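Charla sobretítulos, 22/09/2023. Llevar agua. Pedir atril alto, el bajo me obliga a encorvarme y no leo nada.

Empezar sin presentarme, ya lo hace la moderadora. Directa a la anécdota.

## Arranque

- Noche de estreno de *Nakance* en la Urrutia. Se apaga la sala, entra la actriz, dice la primera frase en vietnamita. En la pantalla, nada. Silencio. Segunda frase. Nada.
- Yo en cabina con el dedo en la tecla correcta y el proyector todavía con la tapa puesta.
- Pausa aquí. Dejar que se rían, si se rían.
- Lo que quiero contar: esos segundos sin texto fueron, según varios espectadores, lo mejor del principio. Miraban a la actriz. Luego apareció el texto y dejaron de mirarla.
- De eso va la charla. De cuánto le quitamos al escenario cada vez que ponemos una línea encima.

Decir el título entero, despacio: "Leer y mirar a la vez: sobretítulos para teatro de texto". Es un título soso. Me pidieron algo claro.

## El encargo (corto, no enrollarse)

- Compañía Terow. Obra de Khôi Mạch, dirigida también por él. 104 minutos sin intermedio. Tres intérpretes, mucho solapamiento, un monólogo larguísimo a oscuras casi completas.
- Sala pequeña, 100 butacas. Pantalla encima de la embocadura, como siempre, porque el sitio estaba ya decidido cuando me llamaron.
- Traducción hecha para leer en papel, muy buena, muy literaria. Imposible de proyectar tal cual.
- Primera versión mía: más de 1.000 rótulos. Una barbaridad. Lo supe en el primer ensayo y aun así la defendí una semana entera.

(Aquí reconocer que la defendí por orgullo. No adornarlo.)

Explicar por qué salían tantos. Yo venía de la ópera. En ópera el texto se repite, la música estira, hay tiempo. Un rótulo aguanta en pantalla lo que dura un aria pequeña y nadie protesta. En teatro hablado la gente habla. Se pisa. Se come finales. Si traduces todo, el público lee una novela a toda prisa con unos señores moviéndose debajo.

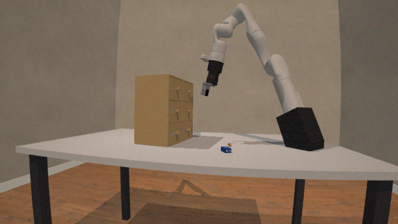 Khôi Mạch me escribió después de aquel ensayo que prefería que el público entendiese la mitad y mirase todo, a que lo entendiese todo y mirase la mitad. Que el texto lo había escrito para bocas. Que si había que elegir, quitase yo las frases que a él más le gustaban, esas sobraban seguro.

Leer el mensaje entero si hay tiempo, lo tengo en el móvil. Si no, con esto basta.

Mi respuesta fue bastante seca. No la leo.

## Qué corté y cómo

Ir rápido, es la parte técnica pero es por lo que vienen la mitad.

- Máximo 2 líneas. Siempre. Sin excepciones para el monólogo, aunque tenté a la suerte.
- Vocativos fuera. Se oye el nombre, se ve a quién miran. "Hermana" lo dejé una sola vez, la primera, y ya la gente reconocía la palabra en vietnamita cada vez que volvía. Esto me parece precioso, decirlo.
- Saludos, síes, noes: fuera casi todos. Ojo con los noes. Hay uno en la escena del río que no es un no, es un "todavía no", y ese lo tuve que poner.
- Repeticiones: depende. Si el personaje repite porque insiste, basta el tono. Si repite porque ha olvidado que ya lo dijo (la madre, escena de la cena), hay que proyectarlo otra vez, idéntico, misma puntuación. El público tiene que tener la misma sensación incómoda de haberlo leído ya.
- Chistes: el rótulo NUNCA antes que la boca. Es el pecado más común y lo he cometido cien mil veces. La sala se ríe, el actor no ha llegado al remate, y te mira con odio desde proscenio.
- Canciones: no traduje la nana. Discutido. Hubo una queja por escrito en taquilla. La seguiría sin traducir.

Ejemplo en voz alta, del acto de la cena. Versión literaria:

> Tu padre decía que el arroz que se enfría sin que nadie lo toque llama a los que se fueron, y yo nunca le creí, pero tampoco dejé nunca un cuenco sin tocar.

Versión proyectada, en dos tandas:

> Tu padre decía que el arroz frío
> llama a los que se fueron.

> No le creí nunca.
> Tampoco dejé un cuenco sin tocar.

Se pierde el ritmo largo de la frase. Lo tiene ella en la voz, está sonando. No hace falta que lo tenga yo también.

Preguntar a la sala si alguien cortaría más. Seguro que sí. Esperar respuesta de verdad, la última vez no esperé y quedó feo.

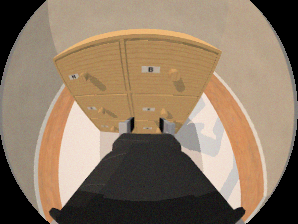

Siguiendo con los cortes: el silencio también se rotula. O sea, se rotula quitando. Pantalla negra. Si dejas la última frase puesta durante una pausa larga, la gente la relee, y la relee, y le busca un sentido que no tiene. Yo limpio pantalla a los pocos segundos de acabar la frase, salvo que el director pida lo contrario. Khôi pidió lo contrario una vez, al final, y tenía razón: la última línea se quedaba puesta durante todo el oscuro y se iba con los aplausos.

## En cabina

Contar que se lanza a mano. Mucha gente cree que va automático. Cada noche es distinta, cada pausa es distinta, una tos lo cambia todo.

- Uso Ellden, podría usar otro. No estoy aquí para vender programas. Me gusta porque deja saltar hacia delante sin que se vea nada en pantalla, y los actores saltan. Vaya si saltan.
- Segunda función: se comieron página y media. Pasaron de la cena al río directamente. Yo con el guión en papel, pasando hojas como una loca, pantalla negra. Recuperé en una frase que no se podía perder nadie ("ya no queda barca"). Nadie notó nada menos los tres de arriba y yo.
- El papel. Insistir en el papel. Guión impreso, anotado a lápiz, respiraciones marcadas. El portátil se cuelga, el lápiz no.
- No hablo vietnamita. Decirlo sin vergüenza. Trabajé con la traductora al lado durante los ensayos, y me aprendí el texto como se aprende una partitura: de oído, por las respiraciones, por los golpes de consonante. En las funciones ya iba sola. Escena del mercado aparte, ahí me perdía siempre y me guiaba por los pies de la actriz.

Si preguntan por honorarios: se cobra por función y por adaptación, aparte. No dejar que lo junten. A mí me lo juntaron al principio y acabé haciendo la segunda ronda de cortes gratis.

## La pantalla y dónde ponerla

Esto lo acorto si voy mal de tiempo.

Arriba de la embocadura es cómodo para la técnica y malo para el cuello. Primera fila, un horror. En la Urrutia las dos primeras filas apenas leyeron, nos lo dijeron al salir. Alternativas que he probado:

- A los lados: el público hace tenis.
- Integrada en escenografía: la mejor si te llaman pronto. No te llaman pronto.
- Detrás, baja, a la altura de las cabezas: funciona con poca luz y con intérpretes que no se plantan delante. O sea, depende de gente. 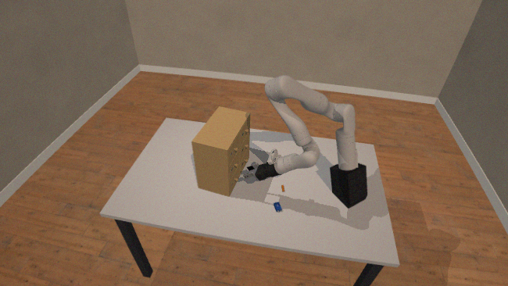

Y el cuerpo de letra, que se me olvida siempre. Probar desde la última fila, sentada, con las luces de función, no con las de trabajo. Blanco puro quema. Yo bajo a un gris muy claro y en las escenas oscuras bajo más todavía, a mano. El iluminador y yo nos llevamos mal tres días por esto. Luego bien: me metió en su libreto de pies, y cuando él bajaba yo bajaba. Deberia hacerse siempre así, la pantalla es una fuente de luz más y casi nadie la cuenta en el diseño.

Tipografía: palo seco, nada estrecho. Cursiva sólo para la voz en off. No usar colores por personaje salvo que sea accesibilidad, y entonces es otro trabajo, con otras normas y otra persona que sepa. No mezclar. Me lo van a preguntar: el sobretitulado para personas sordas NO es esto. Lleva sonidos, lleva quién habla. Remitir a la mesa de la tarde.

## La versión final

- En la última función quedaba menos de la mitad del texto inicial. Fui quitando cada noche, con permiso.
- Khôi seguía pidiendo quitar. Llegó un momento en que la que se plantó fui yo: hay una explicación en la escena del río, la de la barca hipotecada, y sin ella el final es una señora triste sin motivo. Para quien entiende el idioma está clarísimo. Para los demás, no. Ahí el rótulo se quedó.
- Él no estaba convencido. Sigue sin estarlo, creo. En la reposición de November (ojo, NOVIEMBRE, tengo el mail de la gira en inglés y se me pega) volveremos a discutirlo.

Leer aquí el final en voz alta, con las pausas. Respirar. No correr, que esto siempre lo corro.

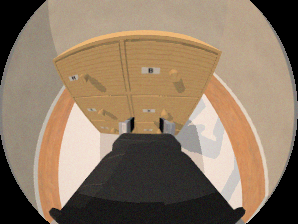 ## Preguntas

Las que caen siempre:

- *¿Y si traduce una máquina en directo?* Para una rueda de prensa, igual sí. Para esto no me sirve, llega tarde a los chistes y no sabe callarse. No entrar en más, se come todo el turno.
- *¿Los actores lo odian?* Algunos. Pedirles que vengan a ver un pase desde butaca con los rótulos puestos. Cambia la cosa.
- *¿Se puede ensayar sin pantalla?* Se puede, sale mal. Pedir al menos dos pases completos por contrato.
- *¿Guión disponible?* No, derechos de Terow. Puedo enseñar las dos páginas de la cena a quien se acerque luego.

Agradecer a la traductora POR SU NOMBRE, preguntarle antes cómo se pronuncia el segundo apellido. Recoger el cable del portatil, que me lo dejé la otra vez.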